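Flollero hand gripper: fingers not closing parallel under load
Skavbridge Workshop Forum > Builds > Grippers and end effectors
4 replies

ternary_hinge
19 October 2025
Second revision of the hand-held version of the Flollero gripper, built at the shared shop. Printed housing, two fingers on a common rack, fisheye camera looking out between them. No load, the fingertips meet within 0.4 mm. Squeezing cloth, the tips open outward and the fabric slides out at the bottom. Finger length is 53 mm past the carriage. I suspect flex in the fingers and plan to reprint them with thicker walls. Any reason not to?

oblate
Check the carriage before you reprint anything. A finger that long turns a small amount of play at the rail into a visible gap at the tip. Clamp the carriage, push on the tip with a luggage scale, and note the deflection. Then unclamp it and repeat. The difference between the two readings is your rail.

Devden
Disagree. I built the same rack layout in April and the rail was fine. My fingers were bending at the root, where the fillet is too small. Six perimeters fixed it. Measuring is all very well but a reprint costs two hours of machine time.

oblate
Two hours for a part that may not be the problem. You also changed the bushings in that build, going by your own log, so you can't say which one fixed it.

Devden
Bushings went in a week earlier. There was no change until the fingers. I'll grant I didn't record a number.

ternary_hinge
Ran the clamp test. At 4 N on the tip: 0.3 mm clamped, 1.1 mm free. So most of it is in the carriage. Some is in the finger, so Devden isn't wrong either, but it is the smaller share. The Sabbagh bushings I used measure oversize on the bore. New ones are ordered and I'll shim the old ones with tape until they come.

For cloth tests I'm using a blue terry one. It's a harsh case: the loops compress, so the motor current rises slowly and my grip threshold of 38 counts above idle trips late.

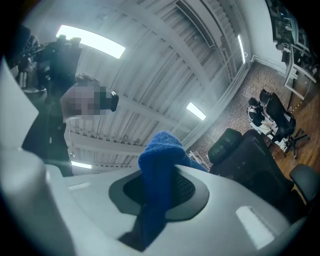
The threshold is set in firmware as a fixed offset. I would like it to follow the slope of the current, but the encoder is only read every 20 ms and the estimate is noisy. Log file 1182 has the raw trace if anyone wants to try a filter on it.

oblate
Median of five, then slope. Don't low-pass it first or you add more delay than you remove.

Devden
Or slow the closing speed and leave the threshold alone. A fixed offset is fine if you approach at half rate.

ternary_hinge
Half rate is too slow for what I want, but I'll log both. Bushings first.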